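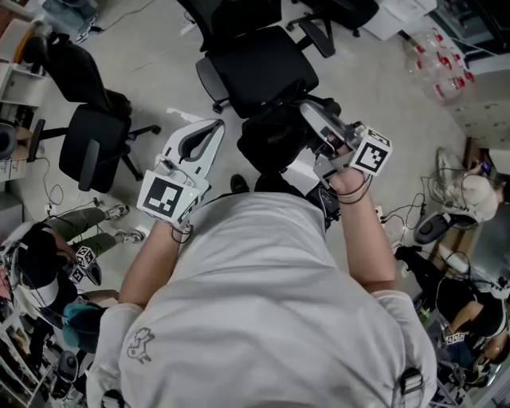
One reader at the Lockwood site wrote in to ask why, if the robots are meant to save us work, it takes a room full of people to show them how to move a chair. Fair question, and the answer from Ralletti was a bit thin.

Their line is that an hour with the hand-held grippers gives the robot more to learn from than a week of programming. Maybe so. The Drallora trial asked for 100 goes at each task, then threw out 30 of them for bad tracking, and the people doing the goes were not told which 30. Anyone who has held a pair of grippers out in front of them for a morning will have views on that.

We also asked what happens when the chairs are a different make. "More demonstrations" was the reply. How many more? Another 50, to start with.

Allport has signed up for 6 months from August all the same. I would like to see one chair put straight by the robot in a room it has not met before, with no one helping, and until then I am keeping my opinion of the brochure to myself. Letters on this to the usual address.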